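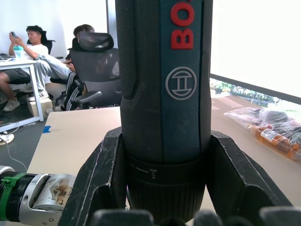 The gripper with a cordless screwdriver between its fingers, seen from the wrist camera.

The arm is called Skinik, and its builder has been working on it for 11 months, mostly in the evenings. It started on a kitchen counter at home and moved to the Tasley shared workshop when it got too heavy to put away before dinner. Its builder repairs commercial ovens for a living, had never built a robot before, and asked us to leave names out of this piece.

"I wanted a third hand," the builder says. "That was the whole idea. I do a lot of small assembly work, panels and brackets, and I was always wishing somebody would hold the driver straight while I held the two parts together."

The first version could not hold anything heavier than a marker. Its fingers were printed in plastic with flat inside faces, and round objects rolled out of them. The second set had foam glued on, which helped until the foam tore. The fingers on it now are black and angular, with V-shaped notches where the tool sits. They are scuffed along the edges, and the builder has no plans to tidy them up.

"A flat face touches a round handle along one line. Put a V on each side and you have four lines. I should have known that from every pipe wrench I ever picked up, but I had to drop a lot of things first."

The screwdriver was chosen for its shape. The builder wanted something close to straight up and down, so that the weight would hang under the wrist and the bit would point at the table without any extra bracket. A pistol-style drill was tried early on and given up after two evenings.

"With a pistol grip all the weight is off to one side. The wrist motor is fighting it the whole time. You could hear it."

The spending so far comes to $569. Of that, $381 went on motors, and the builder keeps the receipts in an envelope taped inside the lid of a toolbox. The rest was bearings, cable, the camera and a power supply that had to be bought twice. The first one was wired backward.

"My fault. I had the manual open to the wrong page. It made a small pop and that was it."

The camera is mounted at the wrist and looks down past the fingers. The builder had planned to put it on a stand beside the table, and did it that way for the first few months, but the arm kept getting between the camera and the work. Moving it to the wrist solved that and brought a new problem. When a tool is in the grip, it takes up much of the view.

"You lose the middle of the picture. You see the tool very well and what's under it not so well. I'm still going back and forth on that. I might tilt the mount, or I might just have it look at the screw first, remember where it is, and then go in."

The software that does the remembering is Basudine, a small program written by another member of the workshop and passed around among people there. It stores positions and plays them back. The builder describes it as simple and a bit stubborn, and says it will refuse to run if a single setting is missing — a trait that was annoying at first and has since saved at least one finger plate.

Closing force has taken the most patience. Too little and the driver twists in the notches as the screw tightens. Too much and the finger motors heat up. The current setting is 6 on a scale the builder made up, and it is written down in a notebook with a line under it.

"Don't ask me what 6 is in real units. I'd have to measure it, and I haven't."

The next job is a test panel made of scrap from Lowther, the metal shop down the road. The builder has drilled it with rows of holes and wants the arm to work along a row alone, starting each screw by itself. At the moment the screws are started by hand.

We asked whether the arm has saved any time yet.

"No. Not even close. If I add up the hours I could have driven every screw in this building. But I know how it works all the way through now, and when it does something wrong I can usually tell which part to go look at."

The builder hopes to have the test panel done by October. After that the wrist comes apart again, to make room for a thicker cable.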